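Firkov: a small collection of household dye recipes, with notes

Version 3. Last changed 19 August 2019. Maintained by Toivo Mäkelä.

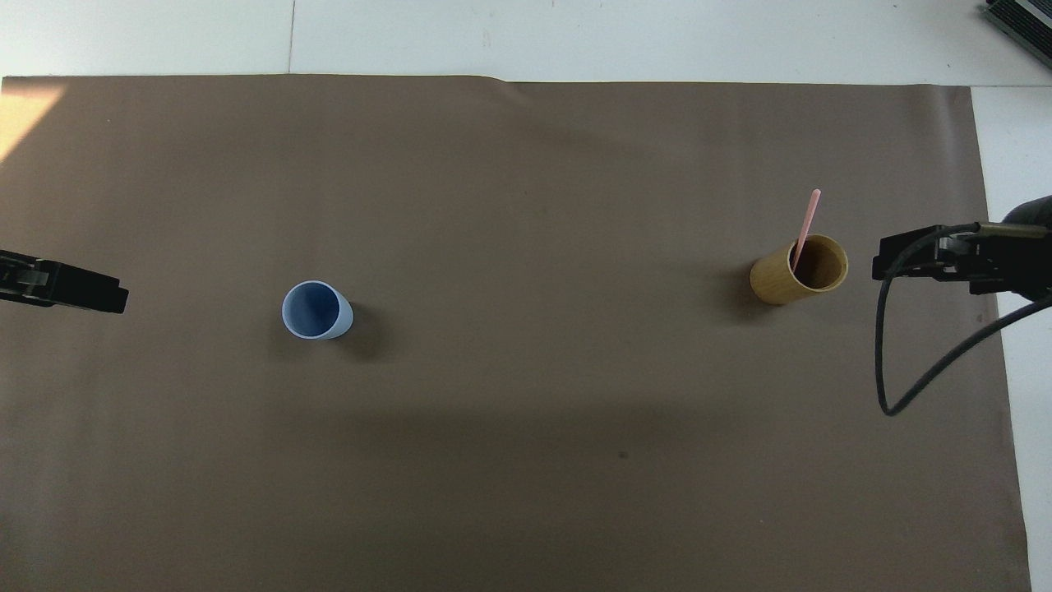
Firkov is a text collection of recipes for coloring cloth and yarn at home with plants. The recipes come from handwritten notebooks, from letters, and from conversations which I wrote down with the permission of the person speaking. There are 201 recipes in this version. They are given as plain text, one recipe in one file, together with a table which lists them all.

I started the collection for my own use, when I inherited two notebooks from an aunt and could not understand half of the measures in them. Later other people sent me theirs. Please excuse my English, it is my third language. If a sentence is unclear, write to me and I will try to say it another way.

What you get

recipes/ - the recipe files, in UTF-8, with line breaks as in the original where I could keep them
table.csv - one line for each recipe
measures.txt - old and local measures, with the values I used
plants.txt - names of plants in the notebooks and the names I believe they have in botany
changes.txt - what was changed between versions
originals/ - transcriptions in the original language, where the owner allowed it

Scanned pages are not included. Most owners did not want the handwriting to be published, and some pages carry family matters between the recipes (debts, a list of wedding guests, the weight of a newborn child). I have left all of this out.

Where the recipes come from

The largest part, 146 recipes, is from notebooks. Of the rest, 42 were told to me or to another contributor and written down afterwards, and the remaining 13 are from letters. The column "source" in the table says notebook, spoken or letter.

The spoken recipes were collected mostly by Dilruba Gamage, who has much more patience for this work than I have. She reads the text back to the person at the end and corrects it. In the spoken recipes you will find phrases such as "until it looks like tea" or "a good hour, or until the children come home." We decided to keep them. When I replaced them with numbers in version 1, two of the people complained, and they were right.

Hatem El Idrissi transcribed the notebooks in Arabic and French, and he also made the first draft of measures.txt. Huguette Bouvier gave the whole of her mother's notebook, which is in the table under the name Riviere. She asked for this name and not the family name. Pornthip Kaewkla checked the plant names and removed many of my mistakes. The mistakes which remain are mine.

Columns in table.csv

id: a number with three digits. Numbers of removed recipes are not used again, so there are gaps.

title: the title in the source, translated. If the source has no title, I made one from the plant and the color, and put it in square brackets.

source: notebook, spoken, or letter.

set: the group it belongs to. The sets are Riviere, Zalterance, Fevudus, and Open. Riviere is explained above. Zalterance is the name written on the cover of a notebook bought at a flea market, and I have not found what it means. It can be a farm or a shop. Fevudus is a knitting circle which keeps one shared notebook. Open is everything else.

plant: the main plant, as in plants.txt.

part: leaf, root, bark, flower, skin, whole, or unknown.

fiber: wool, linen, cotton, silk, mixed, or unknown.

mordant: the substance used to fix the color. Alum, iron, copper, tin, vinegar, none, or unknown. Please read the part about safety before you use this column for anything practical.

color_said: the color in the words of the source.

color_seen: the color I got, in my own words. This is filled only for the recipes I have tried, which are 64. I tried them all on the same white wool yarn, even when the recipe is meant for linen, so in these cases do not expect my result to be what the writer had.

year: the year in the source, if it has one. Most do not.

doubt: yes or no. Yes means that I am not sure about at least one word in the recipe, and the file has a note about it at the bottom.

The separator is a semicolon. Fields with a semicolon inside are in double quotes. Some spreadsheet programs will read id as a number and remove the zeros at the beginning. To avoid it, import this column as text.

An example of a recipe file

id 017
[Onion skins, orange]
set: Open
source: spoken

Take the dry outer skins of yellow onions, as many as the pot holds when you press a little. Cover with water. Boil slowly one hour and leave it to stand overnight. Strain. The yarn should have been in alum the day before and should be wet when it goes in. Warm it, do not boil, until you like the color. Rinse when it is cold.

Note: "as many as the pot holds" was said with the hands showing the top of the pot. The speaker does not weigh anything. I used the same weight of skins as of yarn.

All files follow this order: id, title, set, source, empty line, the recipe, empty line, notes. If there are no notes, the file ends after the recipe.

About measures

This was the hardest part of the work. A "cup" is not one thing. In the Riviere notebook it is a coffee bowl, and Huguette still had the bowl, so we could fill it with water and weigh the water. In Zalterance we have only a guess. The Fevudus circle uses the cap of a washing powder bottle which is not sold any more.

For this reason the recipe files keep the original word, and measures.txt gives the value for each set separately. Do not use one value for the whole collection. I did this in version 1 and the alum was much too strong in several recipes, so the wool became sticky and hard to spin or knit.

Spoons are level if the source does not say otherwise. Handfuls I left as handfuls.

About plant names

Village names of plants are beautiful but they travel badly. The same name is used for bedstraw in one notebook and for madder in another, and both give red from the root, so the recipe itself does not help you to decide. Where Pornthip and I did not agree, plants.txt gives both names with a question mark.

Please do not use this collection to identify plants for eating. Some of them are poisonous, and the people who wrote the notebooks knew this so well that they did not write it.

Safety

The recipes are published as they were written. They are old, and people in those days were not careful with metals. Recipes with tin or copper are kept for reading, and I have not tried any of them. I ask you not to try them in a kitchen.

For the others, my own rules are these:

Keep a separate pot and spoon for dyeing and never cook in them again.
Open a window, also in winter.
Wear gloves when you weigh the mordant, and a mask if it is a fine powder.
Write on every jar what is inside it and when you filled it.
Do not pour iron water on the garden.

Known problems

The collection is not balanced. Yellow and brown are very common and blue is almost absent. I think this is true for home dyeing in general, but it is also because two of my contributors do not like blue and skipped those pages at first. I have asked them to go back.

Recipes 088 and 091 are nearly the same text. They are from two different notebooks and I believe one was copied from the other, so I kept both.

In Zalterance several pages have a water stain, and numbers there can be wrong. I marked all of these with doubt = yes.

The translation is uneven. The early files were translated by me with a dictionary, the later ones were read by a second person. If a recipe sounds strange, compare with originals/ if the file exists.

The column color_seen depends on my eyes and on the light at my window. In April the same yarn looked to me more green than it did in the dark months. I write down the color in daylight only, after the yarn is fully dry, but I can not promise more than this. A friend suggested to use printed color charts. I would like to do it in the next version, if I find a chart which is not too expensive.

Changes since version 2

Added the spoken recipes from Dilruba's second journey.
Separated Fevudus from Open.
Corrected the spelling of lichen names.
Removed three recipes at the wish of the owner. Please delete them also from your copies if you have version 2. The numbers are in changes.txt.
The table now uses a semicolon. Before it was a comma, and this broke many titles.

Use and permission

You may read, copy, print and share the collection, and use it for teaching. You may correct it and publish your corrected version, if you give it another name or another version number and say what you changed. Please do not sell the recipes of the Riviere set alone as a book. Huguette may wish to do this herself.

If you mention the collection in a text, write: Firkov, household dye recipes, version 3, maintained by Toivo Mäkelä.

Sending new recipes

I am glad to receive them. A photograph of the page is enough, if the writing can be read. Tell me the language, the place if you know it, and if the writer or the family agrees with publication. Without this agreement I can not include it, also when the recipe is very good.

For spoken recipes, please write the words as they were said and put your own explanation under Note. If the person used a certain cup or spoon, fill it with water, weigh the water and send me the number in grams.

I answer slowly in summer, when the plants are ready and I am mostly outside with a basket.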